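Edico tumbling tower, reviewed after a wet July

We bought this to replace a Jokar set that had lost 2 pieces. The blocks are plain pale wood, sanded well enough, and they slide out without catching. The box is flimsy and split at one corner in the first week. Rules come on a single sheet.
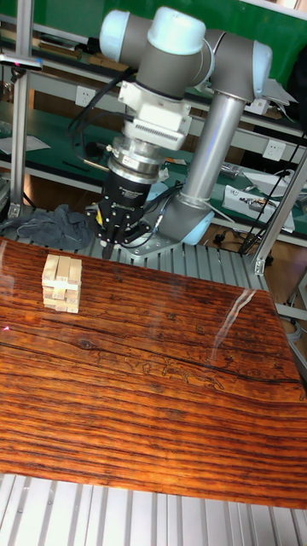
Stacking goes quickly once you have the knack of turning each layer. Play it on something hard. A glossy wooden table with dark grain suits it well, and the pale sticks are easy to see against it. The small printed labels on the ends are neat enough. Four stars.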